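Licensed Massage Therapist, Part-Time
Korkberg Massage and Bodywork, Farklow

Korkberg is hiring a licensed massage therapist for our Farklow location, starting in June. You would work 24 hours a week over four days, including two evenings.

Most of our clients come for deep tissue or prenatal work. Sessions run 60 or 90 minutes, with a 15 minute break between clients. The front desk handles booking and payment. We supply tables, linens and unscented oil.

What we need from you:
Current state license and liability insurance
At least one year of paid practice
Training in prenatal massage, or willingness to complete it within six months
Clear, short session notes written the same day

Pay is hourly, whether or not your slots are booked, and you keep all tips. After 600 hours you move up to the senior rate. We pay license renewal fees. The treatment rooms are on the second floor and there is an elevator.

To apply, send a resume and a copy of your license to Svend Baldursdóttir at 328 Skukard Street, Suite 266, or drop them off at the desk. Applications close 24 May 2022. Selected applicants will be asked to give a one-hour paid trial massage.

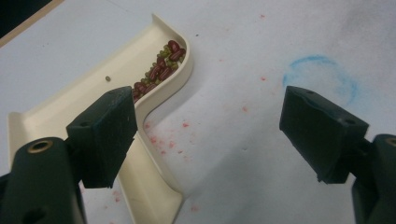
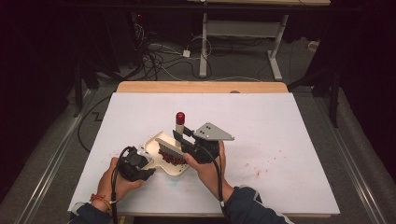

Beans in a cream-colored tray (first photo) and beans with a dustpan and brush (second photo).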